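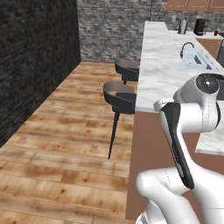

Why Does Your Voice Echo?

Shout "HELLO!" into a canyon and the canyon shouts right back. Amazing, right? There isn't a person hiding behind the rocks. That second hello is your very own voice, coming home after a trip!

Sound is a wiggle. When you talk, two little folds in your throat flap back and forth super fast, and they push on the air next to them. That air pushes the air next to it, and so on, until the wiggle reaches somebody's ear. Put your fingers on your throat and hum. Feel the buzz? You're touching the start of a sound!

Now, what happens when that wiggle hits something big and hard, like a cliff? A lot of it bounces off, the same way a rubber ball bounces off a sidewalk. If the bounced sound gets back to you a little later than the first one, you hear it twice. That's an echo.

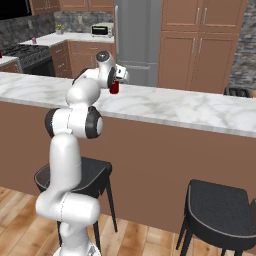

The bouncing happens indoors too, only it's much quicker. The walls of a bedroom are so close that the sound comes back almost at once, and your brain mixes it in with the first sound. You don't hear two hellos, just one hello that's a bit fuller. Scientists have a long word for lots of quick bounces piled together: reverberation (say it ree-VER-buh-RAY-shun). It's a terrific word to say in a bathroom!

Hard, smooth things are great bouncers. Tile, glass, stone and bare walls all send sound flying back. Soft things are sound sponges. Pillows, rugs, curtains and coats are full of tiny air pockets, and sound gets tangled up in there and fades away. If you've ever been in an empty house before the furniture arrives, you know how boomy it is. Add a couch and a big fluffy rug and the boom shrinks.

Want to try it? My friend Jhair Apaza and I tested every room in his apartment one rainy July, and it took us all afternoon because we kept laughing.

What you need: your two hands, a notebook, and a few different rooms.

Stand in the middle of a room and clap once, hard. Listen right to the very end of the clap. Does it stop short, or does it ring? Give the room a score from one (very dull) to five (very ringy) and write it down. Then go to the next room. Save the closet for last and clap with your face close to the hanging clothes. It's so strange! 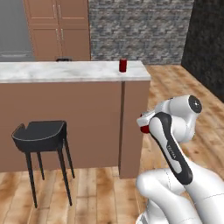

Kitchens usually score high on the clap test. They tend to be full of hard surfaces, and there's often not much cloth in them to soak up the sound. A long island like this one gives a clap one more thing to bounce off. Try laying a thick bath towel over your kitchen counter and clapping again. Can you hear a change? We thought we could, just barely, and then we got four more towels.

Bats use echoes to find their dinner! A bat makes high squeaks, listens for the bounce, and can tell where a moth is in total darkness. Dolphins do it underwater with clicks.

And if you ever do get to a canyon, try a short word first. Long sentences get all jumbled up with their own echoes. "Hey!" works really well, and so does "Cheese!"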